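Bench notebook, September
Sole bonding, water-based cement, continued

Picked up where the last entry stopped. Clurnero water-based cement on scrap rubber and scrap synthetic upper, no shoes used for any of this. Aim is still to find out if we can drop the solvent cement for ordinary resoles before the weather warms up and the back room becomes unpleasant with the doors shut.

Strips cut 15 mm wide from the same sheet as last time. Rubber side roughed on the coarse drum, brushed, wiped with the Zestum primer. Upper side roughed by hand. Last time I used the drum on both and went through the coating in places, and the strips tore at the thin spots before the bond let go, so those results are no use for anything except showing how not to prep synthetic.

Cement: 2 coats on each face. First coat thin and worked in, second coat heavier. Left 15 minutes between coats. The tin gives a shorter time than that but the room was cold and the first coat was still milky at the edges when I checked it. Waited until it had gone clear all over. I think going by colour is safer than going by the clock at this end of the year, at least until we have a thermometer on the wall that everyone believes.

Heat activation in the Skusen cabinet on the low setting. Strips in face up, out when the film went shiny and tacky, straight into the press. Two strips sat on the bench while I cleared the pad and had dulled off by the time I got to them. Pressed them anyway and marked them with a cross.

Peel, next morning, by the spring gauge on the jig:

Primed and activated properly: best strip held to over 31 newtons and then the upper coating came away from its backing. The others in that batch also failed in the upper and not in the glue line. Happy with that.

Unprimed: peeled clean off the rubber. All the cement stayed on the upper side. Same result as the solvent cement gives on that rubber without primer, so nothing new.

Crossed strips: poor. Started well at one end and then unzipped. You can see a change in the film partway along, glossy to dull, and the peel follows it.

Conclusion for now is that the cement is fine and the handling is fussier. The press has to be open and the pad clear before anything leaves the cabinet.

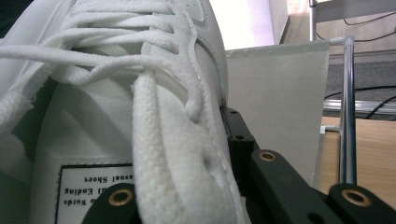

White low-tops, laces still in.

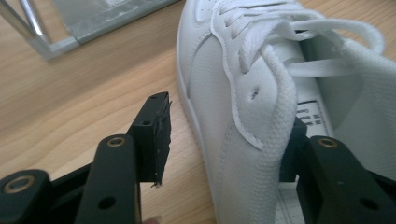 Pencilled underneath in another hand: the overnight peel only tells us about overnight. Wants the same strips left for a fortnight, some of them bent back and forth and some soaked, before anyone glues a customer's sole with it. Also asks if the gauge has been checked against a known weight since it was dropped.

Fair on both points. Gauge has not been checked. Will hang the calibration weight from it first thing and write the reading inside the cover. If it's out, the number above is wrong but the order of the batches should still stand.

For the longer test I'll cut a fresh lot from the same rubber. Half flexed by hand over the edge of the last, half in a tub of tap water with the lid on, and a few left on the shelf and ignored. Will label with paint pen. The masking tape labels came off in the wet the last time we tried this and we ended up guessing.

Other things, while I have the page open:

Ouazzani say the darker rubber sheet is back in stock but only in the thicker gauge. It can be split but our splitter wanders on anything that wide. Might be easier to buy it cut into units and put up with the waste at the heel.

Primer brush had gone hard in the jar. Whoever uses it last, please put the lid on and the brush in the wash tin. New one is in the second drawer.

Cabinet fan is noisy on start-up and settles after a while. Grille was full of buffing dust, vacuumed it, a bit better. Bearing probably next.

Press pad has a crease across the toe end that prints through onto soft soles. Turned it over. The other side is not great either, so it's on the order list with drum sleeves and nitrile gloves, large.

Solvent cement stays in use for customer work until the soak strips are done. Please don't decant the Clurnero into the old solvent pots, it skins over and we lose the lot.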